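Questions We Get About Our Ceasefire Monitoring Letters

What is the Osora letter, and who is it for?

It's a plain-language newsletter about ceasefires: what's in them, who signed, and what each side has been accused of doing since. We write it for people who care a great deal about the news from abroad but can't read 14 reports before breakfast (we barely can ourselves!).

Do you take sides?

We have opinions, of course, and you'll find them in the column at the back. The main pages stick to what was agreed and what has been reported. If two armies tell different stories about the same night, you'll get both stories. 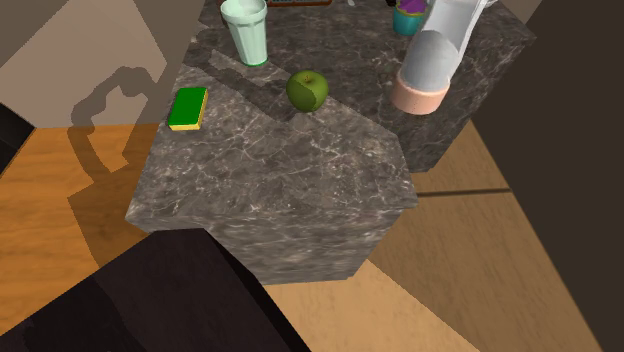
We also try to say how each claim reached us, so a statement from a ministry is never dressed up as an eyewitness account. Readers tell us they like that part, even when it makes for slower reading.

What counts as a violation?

We go by the text of the agreement. Some agreements ban overflights and some don't mention them at all, and you'd be surprised how many arguments on television come down to that! When the wording is vague we print the clause in full and let you have a look at it.

Why did you stop covering the Butis border talks?

We didn't, though I can see why it looked that way. The talks went quiet in February and there were three letters with hardly a line on them. They have their own page again now, together with the Jindano prisoner exchange.

Can I disagree with you in print?

Please do. We run up to 7 letters an issue, and we trim only for length.

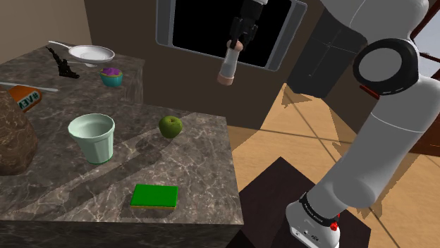 One reader in Hughes wrote that a ceasefire without a withdrawal date is only a pause for reloading, and that we ought to say so on the front page every time. We ran the whole letter, and the replies are still coming in.

How long can my letter be?

Under 100 words is lovely, but we won't turn away a longer one if it has something to say. Please tell us the town you're writing from, and whether we may print your name.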